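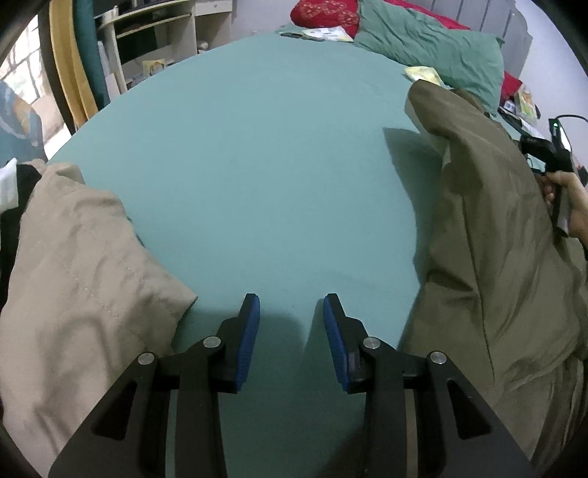 My uncle Alcides Figueiredo built his first gripper when I was nine, out of a barbecue tong and a windshield wiper motor, and it bit the mailman. So when I told him I was making a pair of them in my bedroom he laughed for a good long while, and then he asked what I was using for the pads. Blue, I said, textured, and he said blue was a color and he had asked me what they were made of. He's like that. By May I had two of them going, black linkage, silver pivot screws, a green light on top so I'd know it was awake, and I'd named the project Driritis, which was what my wrists had by then.

The idea was simple enough. I'd fold my own laundry with the things in my hands, and the arm in the garage (Rotau, second-hand, bad-tempered) would learn it from me. I had the bed for a workbench and I had plenty of laundry. What I didn't have was any talent for folding. My mother used to take my shirts out of the drawer and do them over.

"You're going to teach it to fold like you?" Alcides said on the phone.

"It has to start somewhere."

"It could start with me. I was in the navy."
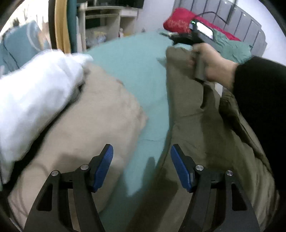
He drove up from Rotemar the next morning, 83 miles with the windows down, and walked straight past me to the bedroom with his reading glasses already on. He pinched the pads together. He wiggled the screws. He said the left finger was lazy, and he was right, I'd been compensating for it all week without noticing! Then he held out his hand for the grippers and did a pillowcase, slow and square, breathing through his nose the way he does when he's parking.

We got through 62 folds before lunch. I kept the tally on the back of an envelope and he kept correcting my handwriting.

Around four we carried everything out to the garage and gave Rotau a dish towel. It thought about it. The fans came on. Then it picked the towel up by one corner, held it there — and stopped dead, with the towel hanging off it like a flag on a day with no wind.

"It's waiting for something," I said.

"It's waiting for the other corner," said Alcides, and went to put the coffee on. I found the screwdriver and started on the lazy finger.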